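Residence Days and the Physical Presence Test: Notes from the Denach Appeal

Members who handle family and nationality files will want to read the June decision in the Denach matter, in which an immigration appeals panel set aside a refusal issued to a child born abroad to one citizen parent. The ruling does not change the law. It does settle, for this panel at least, how partial days and short trips are to be entered in the physical presence calculation.

The citizen parent had lived in the country in several separate periods before the birth. The officer who reviewed the application accepted the school and payroll records but found the total short by 25 days. The shortfall came from one category of evidence: trips of less than a full day across the border, taken for work. The officer had treated each of these as a full day of absence.

Bronisława Urbańczyk, who argued the appeal, submitted a day-by-day schedule with 118 entries. Each entry listed the date, the type of record, the page number in the bundle, and the time of crossing where one was known. The panel adopted the schedule with minor corrections. It held that a day on which the parent was physically in the country for any part counts as a day of presence, unless the statute or a published rule says otherwise. No such rule was cited by the agency.

Two further points in the decision deserve attention. First, the panel declined to draw a negative inference from gaps in the passport stamps. Land crossings in the period were often not stamped, and the agency's own manual acknowledged this. Second, the panel gave weight to affidavits only where they were tied to a dated document. A general statement from a relative that the parent "was always home on weekends" was given none.

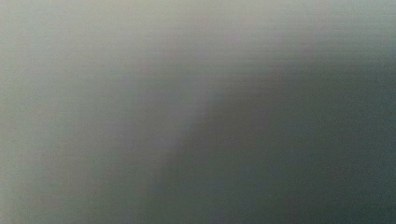

Gray, green and teal tones, out of focus.

Thibault Guillot has prepared a blank version of the schedule used in the appeal. It is set up as a spreadsheet with a running total and a separate column for disputed days. Members can request a copy from the newsletter desk. The sheet does not handle overlapping records automatically, so the same day supported by a pay stub and a lease should be entered once, with both page references in the same row.

Filing costs remain a concern in these cases. Apolline Boyer reports that certified translations and record searches in her last contested file came to some 3,000 dollars before any attorney time was billed. Clients should be given a written estimate for these items separately from the fee agreement.

The agency has not said whether it will seek further review. Until the period for doing so has run, the decision should be cited with a note that it may not be final. Pending applications with a similar shortfall can be supplemented now. A cover letter should identify the disputed days by date and state the total with and without them.

Corrections to this item should go to Benoît Lecomte.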